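**Ticket 1816: Label printer in Receiving drops off the network**

Opened by: Siiri Sproģis, Receiving, Tretcombe building
Assigned to: Walid Kassab, Site Support
Priority: Medium
Status: Resolved, monitoring
Date opened: June 16, 2026

**Reported problem**

The shared label printer in Receiving stops accepting jobs several times per shift. Labels sent from the Medero stock application remain in the queue with the status "Sending" and are released only after the printer has been switched off and on again. Power cycling restores service for one to two hours. Staff have been writing bin labels by hand in the meantime, and incoming parts cannot be booked to a shelf location until a printed label is scanned.

**Initial checks (W. Kassab)**

- Printer firmware is current. No paper or ribbon errors in the local log.
- Test page prints correctly from the front panel while the fault is present.
- Printer does not answer a ping during the fault. The workstation beside it, on the same switch, answers normally.
- Patch cable replaced. Wall port tested and passed.
- Fault returned 50 minutes after the cable change.

The requester was asked to note the time of each failure and to leave the printer powered on when the next one occurred.

**Update from requester (S. Sproģis)**

Failures were recorded at 8:40, 10:15 and 1:05. The third was left in place as instructed. The queue held 11 jobs at that point. Please note that the relabeling of the storage area was to be finished this week and is now behind schedule.
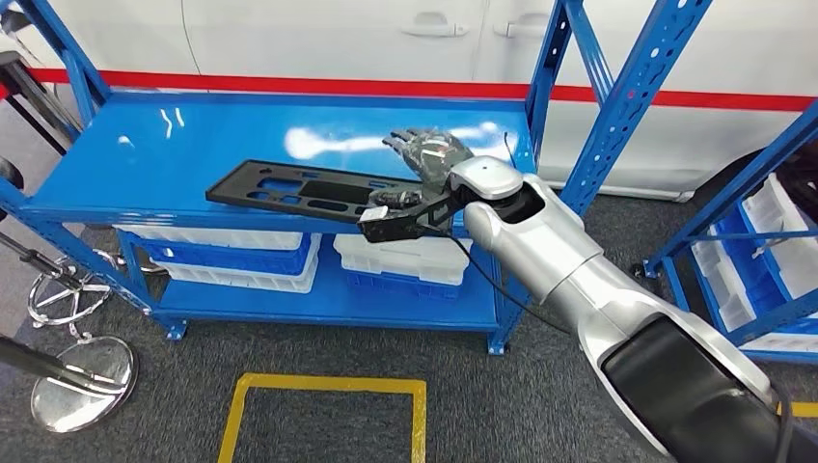
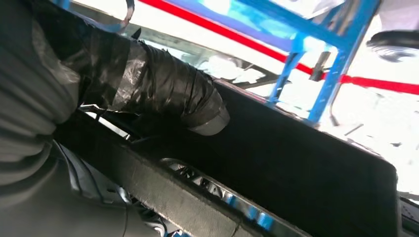 The request from the floor is that reprints be limited to labels that were never produced. After the previous outage the whole queue was released at once, and duplicate labels were applied to bins before the error was noticed. Correcting these took most of an afternoon.

**Network review (Ž. Butkienė, Network Services)**

Switch logs for the period show the printer port up throughout. The address table tells a different story. At each of the three recorded times, the printer's address moved from its own port to the uplink for the second floor, which indicates that a second device was answering to the same IP address.

The conflicting device is a badge reader controller supplied by Brernix and installed outside room 203. It was configured by hand with an address ending in .57. The printer has held the same address as a fixed entry since December, but the entry was never added to the reserved list, and the installer was given the address as free. The controller reports to its server at irregular intervals, so the printer loses its connection only part of the time.

Power cycling the printer caused it to announce itself again and reclaim the address. This accounts for the temporary recovery described by the requester.

**Actions taken**

1. Controller moved to an address in the building systems range. Change made by Normunds Kalniņš, Facilities, under change record 1412.
2. Printer changed from a fixed entry to a DHCP reservation. Same address, so no change is needed in Medero.
3. Address tables cleared on both switches.
4. Print queue held, exported and compared with the stock application. Jobs already printed were deleted by W. Kassab with S. Sproģis present. The remaining jobs were released in order.
5. Badge access at room 203 tested with two cards after the change. Both were accepted.

**Open question**

Mr. Kalniņš has asked whether the other controllers from the same installation were given addresses in the same way. Paulauskas, the installing contractor, has been asked for its commissioning sheets and has not yet replied. Until they are received, Network Services will compare the switch tables with the reserved list once per day and report any mismatch on this ticket.

**Instructions for Receiving staff**

If labels stop printing again, do not switch the printer off. Record the time, leave the jobs in the queue and call Site Support, quoting this ticket number. Do not resend a label that still shows as "Sending."

**Requester confirmation (S. Sproģis)**

Labels have printed without interruption for two full shifts. No duplicates found. Relabeling has resumed from the point where it stopped. I agree to the monitoring period.

**Status note (W. Kassab)**

Ticket to remain in monitoring for five working days. Siu-ming Chow will cover the queue during my absence and is authorized to close the ticket if no further failures are reported. The spare patch cable has been returned to stock.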